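Lornura Manipulation Software Working Group
Minutes of the Regular Meeting, March 2025

Present: Notburga Pichler (chair), Cosimo Cattaneo, Ginevra Bellini, Birsen Kocabaş
Apologies: Marisa Marras

1. Minutes of the previous meeting
Approved with one correction: under item 4, "planner timeout" should read "controller timeout."

2. Planner release
Mr. Cattaneo reported that the Suklow planner has been merged into the main branch. The collision checker now reads cabinet joint limits from the scene file. The old hard-coded limits remain in two test scripts and are to be removed. Ms. Kocabaş asked that the control rate stay at 200 Hz until the logging fault is closed. Agreed.
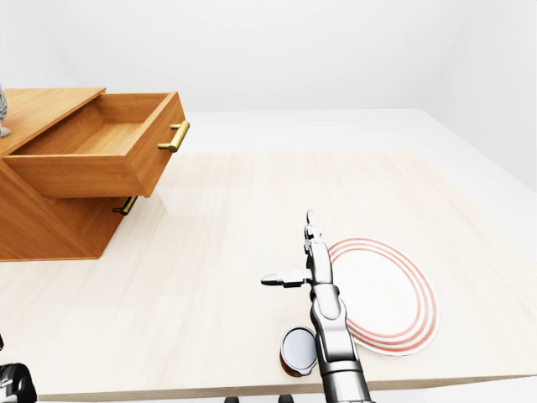 3. Simulated drawer and tabletop tasks
Ms. Bellini presented the revised task set, to be run in the Yao simulator for 1,000 episodes per task. The group discussed the start state for the placing task. Ms. Bellini proposed that every episode begin as in the render circulated to members, with the upper drawer fully open and empty, the lower drawer closed and the gripper holding nothing. Ms. Pichler noted that the arm hides part of the plate and part of the can from this viewpoint, and asked whether the pose estimator should be scored on such views. After discussion it was agreed to score them separately — a combined figure would be hard to interpret. Ms. Kocabaş will add a visibility field to the episode log.

4. Gavard interface
The message format was accepted as drafted. Mr. Cattaneo reported 57 open tickets, of which 10 concern gripper commands. The gripper tickets take priority. A request to support the older message format was declined.

5. Other business
The written review of the perception module, assigned to Ms. Marras, was deferred to the next meeting. The storage quota for episode logs will be reviewed in October.

Actions
Cattaneo — remove hard-coded joint limits from test scripts
Kocabaş — visibility field in episode log
Bellini — circulate start-state settings for the placing task
Marras — perception module review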